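How to Practice a Running Suture Without Making Everyone Wait for You

Posted Jun 30, 2019, under Bench Skills

Sewing is easy until the thing you are sewing is slippery and somebody is timing you. This page covers the plain running stitch on tissue, the way we teach it to new people at the Sturwood skills lab. It assumes you can already load a needle and tie a square knot. If you can't, go back to the knot page. It's shorter than this one and nearly as dull.

What you need

A piece of practice tissue with a clean cut in it. Butcher's offcuts are fine. Ours come from Doherty in town, where they have stopped asking.
Absorbable suture on a curved needle, trimmed short. Beginners always leave it long, then spend the session untangling it from themselves.
2 needle drivers.
Gauze and saline.
A tray you don't plan to eat from again.

Step 1. Look at the edges

Before you put a needle in anything, work out what you are joining to what. Two edges of the same stuff will behave alike. Two different tissues won't. One will be soft and tear if you pull, the other will be tough and shrug the needle off sideways. Take your bites accordingly: deeper and wider on the soft side, closer on the firm side. Kjell Grønli, who taught me, used to make people stare at the wound before he let them touch the instruments. I thought this was theater. I now do it to other people.

Step 2. Load the needle

Grip it a little past the middle, toward the thread end, square to the jaws. If it wobbles, reload. You will be tempted to fix the angle by twisting your wrist into some heroic position, and you will get away with it exactly until the stitch that matters.

Step 3. Go in straight

The point enters at a right angle to the surface. Then you rotate and let the curve do the traveling. Pushing a curved needle in a straight line makes a bigger hole and bends the needle, and at the Plumisstead workshop I watched a grown man do both and blame the needle.

Step 4. Hand over

Let the point come well clear on the far side before you take it with the other instrument. Hold it behind the tip, never on it - a blunted point is a miserable thing to discover one bite later. Don't let go with the first instrument until the second one has it.

Keep both tips where you can see them, and come at the line from opposite sides so that they don't fence.

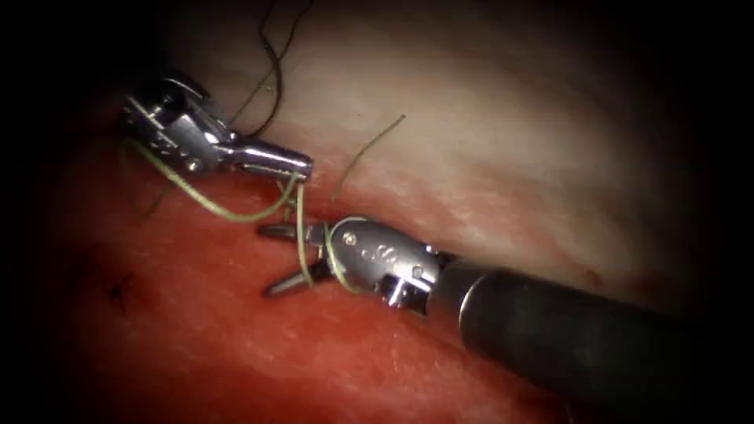

Pull the thread through along the line of the needle's path. Yanking it straight up saws through soft tissue like a cheese wire, and you then have two wounds to close and an audience.

Step 5. Keep the tension even

Snug each loop before you start the next. The edges should touch and no more. If the tissue puckers or goes pale around the thread, back off. If there's a gap, go back and take up the slack now, while it's only one loop's worth.

Step 6. Finish

Tie off on the last loop, cut the tails short, and run a closed instrument gently along the line. Any stitch that lifts is loose. Cut the whole row out and do it again.

A note on the Drilla timer

The lab's Drilla timer beeps when your time is up. Ignore it for your first week. My first row took 205 seconds and looked like a bootlace.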